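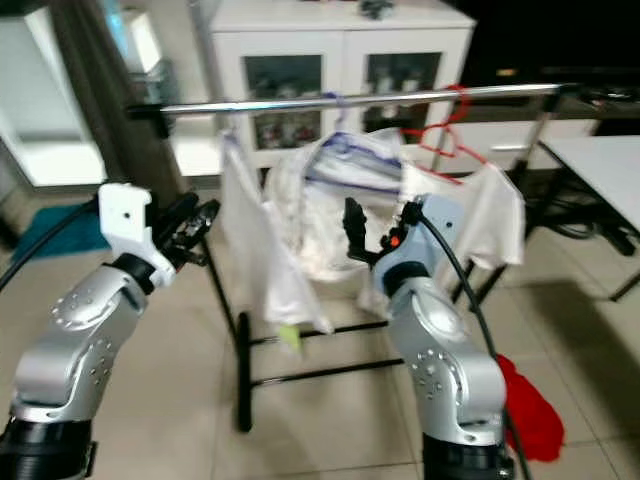 Field Visit Report: Open Day at the Damalis Workshop, Brastthorpe

Course: Introduction to Automation, Unit 2
Submitted in May

1. Purpose of the visit

Our class went to the open day at the Damalis workshop in Brastthorpe. The unit is about robots that work in homes, and we had to watch one demonstration from start to finish and write up what we learned from it. I picked the laundry demonstration. My lab partner wrote about the sorting line, so that part of the day is left out of this report.

2. Setup

The robot has two arms with a gripper on each. The project behind it is called Butard. Its job at the open day was to deal with clothes on a drying rack and clothes on a table. The room was set up like part of a home, with a tiled floor, a glass-front cabinet behind the rack and a white table off to the side.

Three white garments were on the rail of the rack when I started my notes. The one on the right was a shirt on a red plastic hanger. We were asked to stay behind a line of tape while the arms were powered.

3. What we were told

The staff gave a short talk before the demonstration. These are the points I wrote down:

Cloth is hard for a robot because it does not keep its shape. A box looks the same after you pick it up, and a shirt does not.

The robot learns from recorded runs in which a person guides the arms. The Butard project had 414 recorded runs by the day of our visit.

One run with the rack takes roughly 14 minutes, including setting everything back up.

Hangers cause a lot of the failed runs. The hook can catch on the rail if the gripper lifts at the wrong angle.

4. The table work

The second half of the demonstration was at the table. The clothes were in a loose heap, with a red garment and a pair of blue jeans lying partly over each other and a large white cloth next to them. The difficulty with a heap is telling where one piece ends and the next one starts. The staff said color helps with this, and that two white pieces together are much harder than red on blue.

I had expected the arms to move slowly the whole time. They sped up and slowed down a good deal, and I could not always follow which piece was being handled.
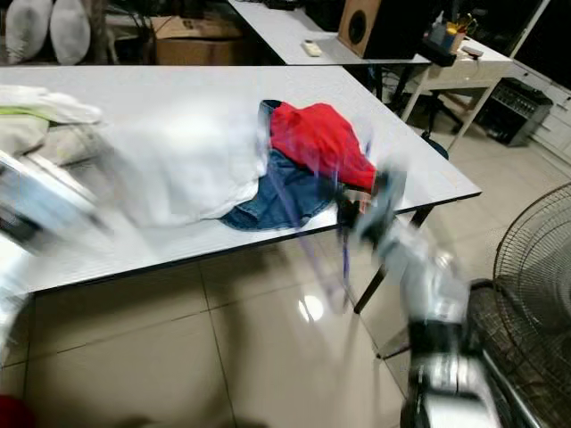 Devadiga said during the question period that denim is easier to grip than thin cotton because it is thick and stiff, but that its weight can pull it out of the fingers. Someone asked if the robot could do a full basket of laundry. Devadiga answered that they had not tried one yet and wanted the rack work to be more reliable first.

5. What I learned

Before the visit I thought the hard part would be building the arms. Most of the questions at the open day were about the clothes: how they fold over, how they slide, and what to do after a bad grip. Our own class gripper project uses foam blocks, and I would like to try it with a dish towel before the end of the unit.

The session lasted 40 minutes, and I did not get to ask how they decide that a run has failed. I have sent that question to the workshop by email and will add the answer to my lab notebook when it comes.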